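Olbridge break room gets its snack table back

The long-promised snack table at the Olbridge community hall opened in April with one packet on it, a red and silvery-white one with an orange circle on the front.

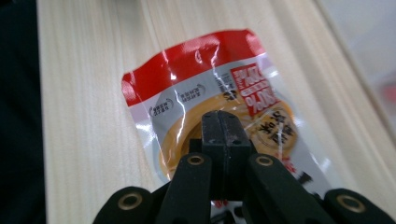
What's inside, and who gets it

Opinion is split. The round golden thing on the wrapper has been called a pancake, a tart and, by one member of the chess club, "a sun." The black lettering is Chinese, which none of the regulars read, and the red label seems to promise 50% of something and 200% of something else.

Eetu Koivisto, who runs the table, won't say what it is. "People can buy it and find out," he said. He has set the price of any snack at 69 cents – exact change appreciated, as the cash tin holds 17 pennies and a button.

The table is open from 5 p.m. until the hall closes at 10. Donations of sealed snacks can be left at the front desk. Koivisto asks that they be in date, a request he says comes from experience with last year's raisins.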